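Emport trade-in box review: sold my old phone by mail, here's how it went

Posted 10/01/2020 by Myrtle Blackwood

Quick one, writing this on my lunch break. A few of you asked what I did with the old phone (the Quinlan, the one with the scuffed corner). Sent it to Emport. They mail you a kit, you mail it back with the phone inside, they pay you. Or give you store credit if you want a bit more.

Ordered the kit on their site. Took two minutes. You pick the model, answer questions on the screen, the battery, the buttons, is it locked. Be truthful, they check. Quote came up as $300 cash or $331 credit toward a new one. So $31 extra for credit. Not huge.

Kit came in three days. Flat box, foam sleeve, prepaid label, a card with the steps in tiny gray type. Box is good. Stiff, closes with a tab, no tape needed. The foam sleeve is cut for bigger phones so mine slid around a bit, I stuffed a sock in there. Label peeled off clean the first time and then I put it on crooked. Fine, it scanned. 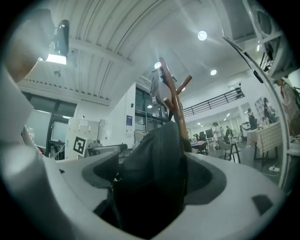
Cap on the coat rack.

Now the annoying part. The wipe instructions. The card says "reset device" and that's all you get. No mention of signing out of your account first. If you don't sign out the phone stays locked to you and they knock the offer way down or send it back. I only knew becuase I got burned on a tablet in May. Put that on the card in big letters, please.

Also take your SIM out. And the memory card. I forgot the memory card, had to open the box again. The tab survived.

Dropped it at the counter on the way to work. Tracking was slow to update, four days of "label created", then all at once it was at their warehouse. Email the next morning saying it passed. No haggling, they paid the full quote. I'd tried Grustent before this with another phone and they cut the price in half over a scratch I could not find with a flashlight. So points to Emport there.

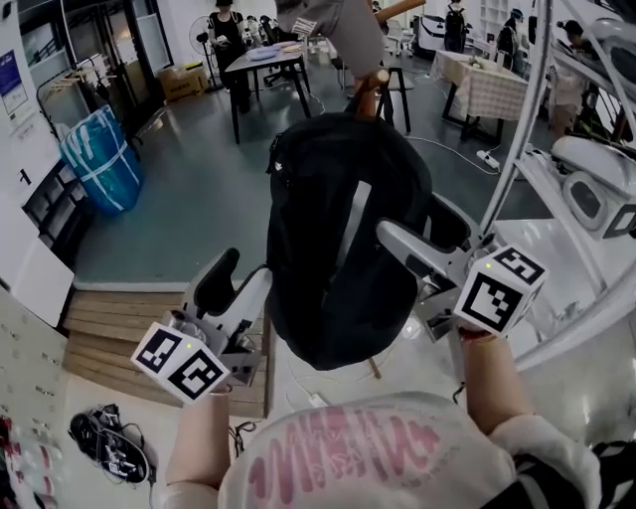
I took the cash. Credit only works on phones they sell themselves, and the one I wanted (Ultotora, the smaller one) was $800 there. The big one is 1,000 and I dont need a phone that size. Found mine cheaper somewhere else, so the extra credit was no use to me. Check the price of the new phone before you choose, you can't switch after you mail it.

Cash landed in two days. Bank transfer only, no check.

Good: box, fair grading, quick money once they have the phone.
Bad: the card, the tracking, loose foam, credit is kind of a trap.

Would use again. Four out of five. Could you get more selling it yourself? Probly, but then you're answering messages all weekend and I'm done with that.

Will do the Ultotora review once I've had it a couple weeks. Camera so far is so-so.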